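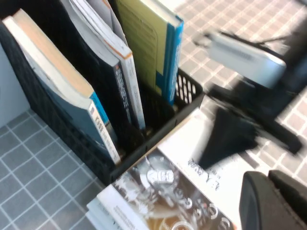

CHAPITRE 4
Ranger les documents du poste de travail

Objectifs du chapitre
Distinguer les documents courants des documents de référence.
Choisir un mode de rangement adapté à la fréquence d'usage.
Tenir à jour un range-revues de bureau et en fixer les limites.

Mots clés : document courant, tranche, range-revues, désherbage, fiche fantôme.

4.1 La situation de départ

Gülizar Karabulut prend son poste d'assistante administrative chez Lasto en mars. L'entreprise vend des fournitures pour ateliers de reliure et son catalogue compte 1 370 articles. La personne qui occupait le poste avant elle a laissé des manuels, des catalogues de fournisseurs, des brochures et des feuilles volantes, répartis entre le bureau, l'appui de fenêtre et une étagère du couloir.

Pendant les premiers jours, elle ne jette rien. Elle note sur une feuille chaque document qu'elle consulte, avec l'heure et l'endroit où elle l'a trouvé. À la fin de la période, le relevé montre que quelques ouvrages reviennent sans cesse et que la plupart des autres n'ont pas été ouverts. Sa responsable, Pei-shan Tsao, lui demande alors une proposition écrite d'une page.

Ce relevé est le point de départ de toute la méthode exposée dans le chapitre. On ne range pas selon le format ou la couleur des couvertures, on range selon l'usage.

4.2 Documents courants et documents de référence

Un document courant sert plusieurs fois par semaine. Sa place est à portée de main, debout, la tranche lisible. Un document de référence sert de temps en temps et peut rester dans une armoire commune, à condition que son emplacement soit noté quelque part.

La position verticale a un avantage simple : on retire un volume sans déplacer les autres. Une pile oblige à soulever tout ce qui se trouve au-dessus -- et le dernier document posé finit toujours par passer pour le plus important. La pile reste acceptable pour un lot en attente de tri, si ce tri a une date.

Les feuilles seules posent un autre problème. Glissées entre deux livres, elles se plient et disparaissent. On les place dans une chemise cartonnée portant un titre, et c'est la chemise que l'on range debout avec les livres.

4.3 Le range-revues de bureau

Le range-revues maintient les volumes droits sur une petite surface. Avant d'en choisir un, on mesure la hauteur du plus grand document courant et l'épaisseur totale de l'ensemble. Chez Lasto, un catalogue de 300 pages est rangé à côté de brochures très minces : les volumes épais se placent aux extrémités, les minces au milieu, où ils sont tenus.

Quand un volume est prêté, on met à sa place une fiche fantôme indiquant le titre, l'emprunteur et le mois du prêt.

Activité 1
Relevez pendant 2 jours les documents que vous consultez à votre poste ou en salle de cours. Classez-les en documents courants et documents de référence, puis justifiez les cas douteux en une phrase.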